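Govex two-finger gripper, 2 out of 5

Bought it for the lab arm to run kitchen pick and place. Setup was fine, 10 minutes, bolts on, software finds it straight off. Grip is good too, even on slippery plastic. Ketchup bottle is our standard test peice, awkward weight, smooth sides.
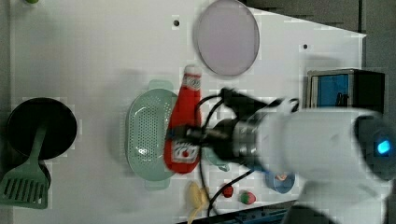
Trouble is the release. Open command goes out, screen says OPEN, fingers stay shut. No alarm, no fault code. Arm carries on to the next waypoint with the bottle still in its fingers. First one came after 200 cycles, then twice more the same afternoon.

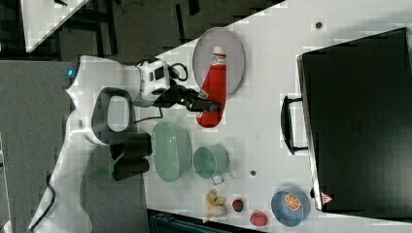
Lok-yiu Wu swapped the cable, no change. Reflashed, no change. She reckons the position sensor reports the target instead of the real opening, and I beleive her. Safety wise that's lousy. You reach in thinking the thing has let go.

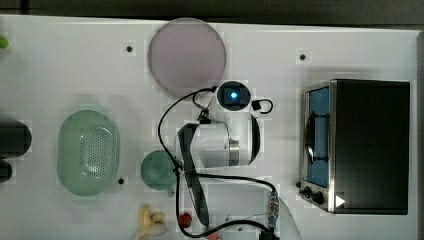 Cabling at the wrist, oven on the right

Cable routing is poor as well, too much slack and no clips in the box. Keep an eye on the loops.

Emailed Govex in October. Reply took 2 weeks, told us to "avoid rapid cycling". For $900? Come on. 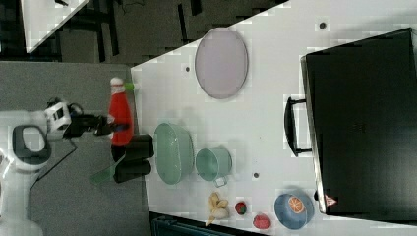
Gripper beside the bottle

Two stars for the grip strength. If you've already got one, hit the e-stop before hands go near it, whatever the screen says. Ours is going back, colour me unimpressed.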